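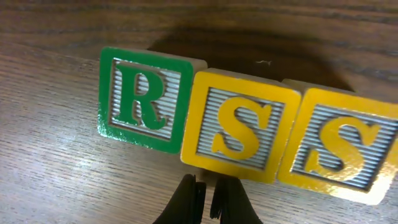 Kenza El Sherbiny wrote back to our last report to ask why a project on two-armed teaching has spent its money on spelling. She also wanted to know whether the arms could read yet. They can't. They copy what a person does with the remote handles, and the person does the reading, so the spelling is only as good as the operator. She was polite about it, and it is a fair place to start.

Progress report to the Vuvham Fund
Project: Jurska, teaching by remote control
Prepared by Ismail Slaoui, 10 April 2021

What we said we would do

In the proposal we promised 300 usable demonstrations of a tabletop task, recorded by people with no background in robotics. We picked alphabet blocks because they are cheap and the result is easy to judge. A row of letters is right or wrong, and even the authors of this report can tell which.

Where we are

We have 545 recordings. Before anyone at the Fund gets excited, I should add that "recording" and "usable demonstration" are two different things, and that the proposal was careful to promise the second. After Aarti Bhatt's review we are keeping about 300. The rest were thrown out for the usual sins: blocks knocked over, long pauses while the operator thought, and one whole afternoon in which the left and right handles had been swapped in the settings. The operators that day simply adapted, and did it so well that we didn't notice until evening.
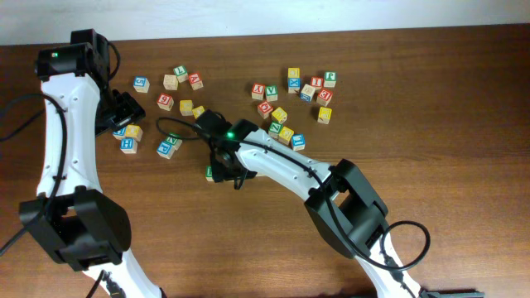

Both arms at the block table, Jurska setup.

The two-armed part is harder than we wrote it up to be. One operator drives both arms, and people who are perfectly calm with one will forget that the other exists. It then sits wherever it was left, often right where the first one wants to go. We now ask new operators to spend their first session with a single arm, then add the second. Clotilde Perrin wrote the training sheet for this. It runs to one page, down from nine, and people have started reading it.

Letters are the other lesson. With the blocks mixed up, operators spend more time hunting for a letter than moving it. The hunting shows up in the data as an arm hovering over the table with no plan, and a model trained on that learns to hover too. Ours hovered beautifully. We have since asked operators to find their letters before they start recording, and the new files are shorter and a good deal less thoughtful.

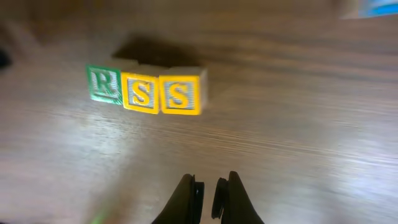 Lining blocks up side by side is where most of the remaining trouble sits. Picking a block up is something a new operator gets the hang of in one session. Setting it down flush against its neighbor, without shoving the neighbor or turning it, takes much longer, and the wrist views are what people come to depend on for it. They are also the views most likely to blur when the arm moves fast. Ehab Farouk has asked operators to slow down for the last part of each placement. Compliance is mixed.

Changes to the plan

We would like to move the test on unseen words to July. The money set aside for a second table can stay unspent for now. We would prefer to put part of it toward paying operators for longer sessions, as their later recordings are clearly better than their early ones.

Still open

The handles from Fliltis have developed some play in the left grip. A replacement has been promised, warmly and more than once.

Aarti will send the list of kept files separately, with her reasons for each rejection. Some of the reasons are one word long.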